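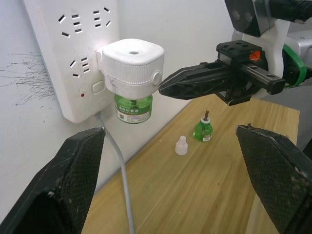
Donal Breathnach
Shop member, two-arm bench (days when the bench is free)

10/30/22

Refill swap, continued. The job is still to take the green bottle off the mosquito heater and put the other one on, with both arms and no human fingers. A person does it half asleep in 11 seconds. We have been at it since January, with breaks for sulking.

Naming, for anyone reading this cold: blue collar is Flaker, green collar is Moriarty. Moriarty goes for the heater, Flaker gets the bottles. I wanted it the other way around and lost the vote.

Changed before the first run:
– new grip width on Flaker, 9 mm tighter
– Moriarty's approach to the button side slowed down again
– gray cable left where it lies. I've stopped tidying it, it goes back on its own.
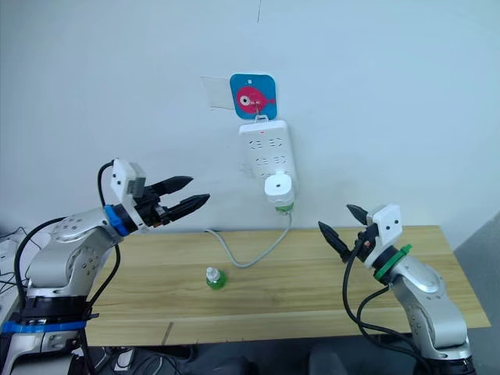

Both arms over the table, grippers open, capped bottle between them.

Step counter read 1,546 when I stopped the morning batch. 4 clean swaps in a row, then Moriarty came in high and leaned on the power strip like it was waiting for a bus. No damage. Lowered the approach and got it back.

The cap is the part I'd skip if I could. It's a little cone, it's slick, and the Oker planner thinks it is part of the bottle until it comes off, at which point it thinks we have two bottles. Hard-coded a pause after the cap move. Ugly, works, staying in.

Wick is the other thing. If the neck goes in at even a small angle the rod catches and the whole bottle walks sideways in the fingers. Slower is better up to a point, then the controller gets bored and starts hunting.
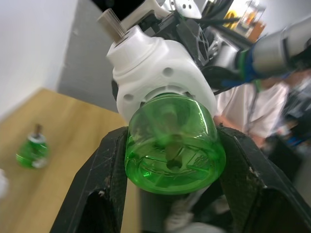 Bottle in the fingers, base toward the camera. Second one waiting on the table.

Finger pads are getting chewed up. Fanex quoted me for a new set and I laughed, so I'll try printing a pair first. If whoever took the fine mesh file off the shared drive could put it back, that would help.

To do: pads, cap pause (properly this time), log the wrist torque on insertion, buy more refills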